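Bremance White Storage Bin, Large: Review After Six Months of Daily Use

Posted by Nana Amoah in Storage and Shelving 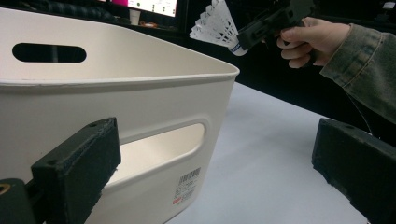

I bought four of these in January to replace a stack of cardboard boxes in the hall closet, and I have since bought two more. They have held winter clothes, extension cords, dog towels, canned food and, for one long weekend, most of a disassembled bookshelf. That is enough use to say what they are good for and where they fall short.

Price paid: $14.99 each for the first four, $16.99 each for the last two
Where bought: Cluvlow, in the store
Color: white
Lid: sold separately

What it is

It's a plain plastic bin with an open top, rounded corners and a handle opening in each end. There are no wheels, no latches and no dividers. The finish is matte, and the white is a soft off-white. If you're matching it to bright white shelves you will see a small difference in daylight. In my closet, with one bulb, I can't see it.

I had been using a set of clear bins from Vumeo before the cardboard boxes. Those cracked at the corners after two moves. I went back and forth on whether to buy clear again. Clear bins let you see what you have, but they also let everyone else see what you have, and a shelf full of them looks busy even when it is in order. I went with white and a label maker.

The rim

The top edge is rolled over to the outside. This is the part I like best. On cheaper bins the edge is a single thickness of plastic and it cuts into your fingers if you pick the bin up by the rim, which everyone does no matter where the handles are. This one is comfortable to grab anywhere along the top. The rolled edge also keeps the long sides from bowing out when the bin is full of something heavy.

The drawback is that the underside of the roll collects dust. When I took the closet bins down in spring I had to run a damp cloth around under the lip. It took a minute per bin.

The handles

The handle openings go all the way through the wall. There's a raised border around the outside of the opening, so you aren't hanging the full weight on a thin edge. My hands fit with room to spare. My husband, Nkrumah, has large hands and can get four fingers in up to the second knuckle, which he says is enough.

Because the openings are real holes, a few things follow. Small items can fall out if you fill the bin past the bottom of the handles. I lost a sock behind the dryer this way. Dust and spiders can get in even with the lid on. And if you keep light-colored fabric in the bin near a window, sun will reach whatever is next to the opening. For anything I care about, I put a zip bag or an old pillowcase inside the bin first.

On the plus side, air moves through. The dog towels used to get a stale smell in a closed tote, and they don't in this one.

Weight and strength

The maker doesn't print a weight limit anywhere I could find, so I went by what I own. One of the bins lives on the pantry floor and holds canned tomatoes, beans and broth. I can slide it out across the tile when it is full. I can lift it, but I don't enjoy it. The bottom sags a little when it is lifted that full and goes flat again when it is set down. No cracks so far.

I would not stack full bins on each other without the lids. They are made to nest when empty, so a bin set on top of another one slides down into it and presses on whatever is inside. With the lids on, I stack two high. Three high felt tippy and I took the third one down.

Nesting

Empty, they nest well. All six together take up only a little more floor than one. They do stick. If you press the stack down hard, you will have to twist the top bin to break it loose. I put a folded sheet of newspaper between them now and that solved it.

Sizes and fit

Measure your shelf before you buy, and measure to the outside of the rim. The rim sticks out past the walls, and the walls slope in toward the bottom. I measured the base of the floor model and ended up with two bins that would go onto my wire shelf side by side only if one was turned the other way. The hang tag gives the outside size in very small print. The shelf card at the store gave the inside size at the bottom, and it took me a while to work out why the two didn't agree.

My sister-in-law, Efua Asamoah, has the medium size under a bed and it clears the frame. The large does not clear mine.

The sticker

Each bin comes with a white barcode label stuck directly on the outside wall, low down near one of the handles. I know this is a small complaint, but it's the one thing I would ask them to change. On four of the six bins it peeled off in one piece. On the other two it tore and left a gummy patch that picked up lint within a day.

What worked: a hair dryer on low for half a minute, then pulling slowly from one corner. For the patch that was left, I used cooking oil on a paper towel, let it sit ten minutes, and washed with dish soap. What did not work: a plastic scraper. It left shiny marks in the matte finish and they are still there. They face the back of the closet now.

If you think you might return the bins, leave the label on. The return desk scanned mine when I took one back for a warped base, and the exchange took no time at all.

Cleaning

Warm water and dish soap handles most things. The inside corners are rounded, so there is no seam for crumbs to get stuck in. I had a soy sauce bottle leak in the pantry bin and it wiped out clean the same afternoon. Turmeric was a different story. A split bag left a yellow shadow on the bottom that faded after a few washes but never went away. Black shoe soles will also leave scuffs on the outside. A melamine sponge takes the scuffs off but can leave a shiny spot if you rub hard, so go easy.

Labels and markers

Permanent marker goes on fine and doesn't come off without rubbing alcohol. Label maker tape holds on the long side, where the wall is flat. Near the corners it starts to lift in a week or two. I ended up tying paper tags through the handle openings with string. They are easy to change when the contents change, and I can turn them to face whichever way the bin is facing.

Compared with the Alhassan tote

The other bin I looked at was the Alhassan tote, and I had one in the garage already. It comes with an attached lid and solid sides, so it keeps out dust better. It is also heavier, it's harder to wipe out, and the lid flaps get in the way on a shelf with little headroom. For a garage or an attic I would buy the Alhassan again. For a closet, pantry or laundry room, where you are reaching into the bin often, I prefer the Bremance.

Good points
Rolled rim is easy on the hands
Handles are a good size
Wipes clean, no seams in the corners
Nests when empty
Looks neat on an open shelf

Bad points
Lid costs extra
Open handles let dust in and small things out
Label can tear and leave glue
Stained by turmeric, scuffed by shoes
Shelf card size is misleading

Would I buy it again? I did, two more of them, at the higher price. If it goes up again I would wait for a sale. For the closet I'm happy with what I have, and the next thing to sort out is the shelf under the stairs, which is too shallow for the large. I'm going to try the medium there.

Rating: 4 out of 5

Comments (3)

Octavio Olivares
Do the lids from the older ones fit? I have two lids from a few years back and no bins left to put them on.

Nana Amoah
I don't have an older lid to try, sorry. The ones I bought came from the same shelf as the bins. I would take one of yours to the store and set it on a floor model.

Oskari Hirvonen
Seconding the oil for the label glue. Peanut butter does the same job if you're out of oil, but wash it twice or the bin smells like lunch. Mine have been holding potting soil since last fall and the bottoms are fine. I drag them over concrete, so they're scratched up underneath, but none has worn through.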